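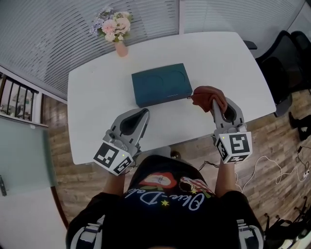
Audience figures, Kimmont celebrity desk

The site had 2,186 new sign-ups by 16 Nov 2019, and I'd be wary of cheering. Only 986 opened a second newsletter. Aba Darko credits the Raltuvlow interview, but most of the jump came in the week the actor's wedding rumour went round, and we didn't break that story.

Video

Joaquim Barreto delivered 38 of the 40 clips promised in May. Viewers leave early. I'm not convinced a longer format will cure it, and would hold back the second payment until Marietjie Mabuza has the watch times.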